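Search the Knowledge Base
Support > Simulation > Troubleshooting > Gripper keeps knocking over the neighbor bottle

How to track down a gripper that knocks over the bottle next to the one you asked for

If you have landed on this page, you have probably watched your simulated arm come down very nicely over a counter, open its fingers, and then send something rolling that it was never supposed to touch. I have been there, and I spent most of an April on it, so please get yourself a coffee and let me walk you through what I did. It's a fixable fault, and most of the work is patient looking.

My setup was the Ploltow kitchen world with the Lovia planner running on top of it. Yours may have other names on it, but the steps should carry over without much trouble.

Before you start

Save a copy of your scene file and your planner settings. I know everybody says that. I skipped it the first time and lost a perfectly good grasp table, and I had to rebuild it by hand - not an evening I would wish on you.

Then turn off the automatic reset. By default the world tidies itself up as soon as a run is marked as failed, and your evidence goes with it.

Step 1. Get a number you can trust

Run the same pick 200 times with the same starting layout and only the random seed changing. Log three things for each run: which object was asked for, which object moved first, and how wide the fingers were open when it moved. My first batch had 94 runs in which a neighbor moved before the target did. That's a dreadful number, but I was glad to have it, as up to then I had been going on a vague feeling that things were "a bit clumsy."

Step 2. Check the opening width

Look at how far the fingers are spread during the descent. Many planners open the gripper all the way for every approach, whatever they are going to pick up. On a bare counter it does no harm at all. With bottles standing close together, the outside of a finger comes down right where the next bottle's shoulder is. Set the opening from the width of the target plus a small margin, and leave the full opening for large boxes.

Step 3. Compare the collision shapes with what you see

This was my real culprit, so take your time over it. Switch on the collision overlay and go around the bottles one at a time. The visible model can have a lovely tapered neck while the shape the planner knows about is a thin cylinder drawn around the cap only. As far as the planner was concerned, there was plenty of room beside my bottles. The physics engine used the full body, and it disagreed. Export the shape again from the full model, reload, and make sure the planner and the physics engine are both reading the same file. Mine were pointing at two different folders, I am sorry to say.

Step 4. Slow down the last part of the descent

Add a waypoint above the tallest object near the target and come straight down from there at reduced speed. I cut mine by half. A slow touch is much easier to catch in the log, and you can have the run stop at the first unexpected contact. If you ever plan to move to a real arm you will want that stop in place anyway - please don't leave it for later, with real glass on a real counter.

Step 5. Look from both views before you run again

Check the gripper's own view and the room view at every change. The gripper's view tells you about the gap between the fingers, and the room view tells you about the arm's angle and what the wrist is reaching over. I kept to the first one for far too long and missed an elbow position that was tipping the hand slightly on the way down.
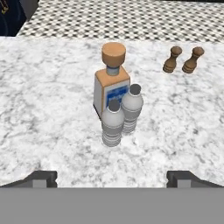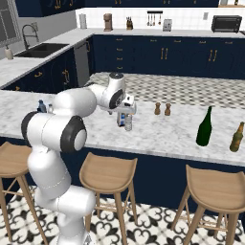 Once both views look right to you, run another batch. I did 400 this time, and a neighbor moved first in 2 of them, both with the layout squeezed as tight as it would go.

Omprakash Bhatt
Thank you for this, step 3 was my problem too. One thing to add for people on the Sornier build: reloading the scene did not refresh the collision shapes for me, it kept using the old ones from its cache. I had to delete the cache folder and restart the whole program. After that the overlay matched the bottles and the contact stop began to trigger where I expected it to.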